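Watetora Building — Work Surface and Bench Inspection Checklist

Second floor, rooms 2A through 2F. Comments by inspector.

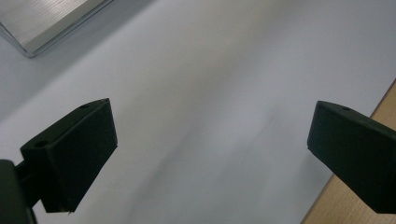

How often does a work surface need to be inspected?

Twice a year for general benches, and again any time a top is replaced, moved, or has had something heavy dropped on it. Fill out a new sheet each time and keep the old one behind it.

Inspector: Delwyn Hinds
Second reader: Monique Riviere
Date: October 8, 2018
Sheet number: 292

Mark each line OK, FIX, or N/A. If you mark FIX, write a comment. A FIX with no comment gets sent back.

SURFACE

1. Top is free of cracks, chips, and lifted edges.
OK. Light scratching in 2C near the window side. You can feel it with a fingernail but it does not catch a cloth.

2. Top is clean. No tape residue, no glue, no marker.
FIX. Tape residue on both benches in 2A. Kazuhiro Kubo has the citrus remover. Wipe with plain water afterward, then dry.

3. Top is level. Check with the long level, both directions.
OK in all rooms except 2E. The back left foot in 2E is short. It has been short since August and the folded cardboard is still under it. Please fit a proper leveling foot — there is a bag of them in the supply closet, second shelf.

4. No glare at the working position with all overhead lights on.
OK.

EDGES AND CORNERS

5. Edge strip is attached along the full length.
FIX. 2D, front edge, strip is loose at the right end. Reglue and clamp overnight. Do not staple it.

6. Corners are rounded or capped.
OK. One cap in 2B does not match the others. Leave it.

FRAME AND LEGS

7. All leg bolts are tight.
OK after tightening. Four were finger loose in 2F. Bleddyn Gronow went over them with me and we marked each one with a paint line so the next inspector can see if it has turned.

8. Posted load limit is readable and is not exceeded.
FIX. Label says 400 lb on the Cosgrove benches. The label in 2B is worn and needs to be reprinted. Nothing on the bench at time of inspection came near the limit.

9. Cross brace is in place.
N/A for the Kodby tables, which were built without one. OK for the rest.

STORAGE UNDER THE BENCH

10. Nothing stored where feet or knees go.
FIX. Boxes under 2A again. Same comment as last time.

11. Shelf pins are seated, all four.
OK.

POWER AND CORDS

12. Cords run behind the bench and are not pinched between the top and the wall.
OK. 2C was tight. Pulled the bench out 2 inches and it now clears.

13. Outlet covers are not cracked.
FIX. 2E, lower outlet. Work order 51 is open with building maintenance. Tape over the outlet says DO NOT USE and it stays there until they come.

FLOOR AND CLEARANCE

14. Aisle is open on at least one long side.
OK.

15. Floor mat lies flat.
FIX. 2F mat curls at the door end. Turned it around for now, but it should be replaced. Manaia Halliday is getting a price from Etent along with the leveling feet.

GENERAL COMMENTS

The tops are holding up better than the frames. Most of what I marked FIX can be done in an afternoon with what is already in the closet — the outlet and the mat are the two that have to wait on other people.

Please stop using scouring powder on the pale tops. It dulls them in patches and the patches hold dirt. Dish soap and a soft cloth will do it.

Second reader comment, M. Riviere: Agree with all of the above. On item 5, check the left end as well when the clamps come off.

Return completed sheets to the tray outside 2B.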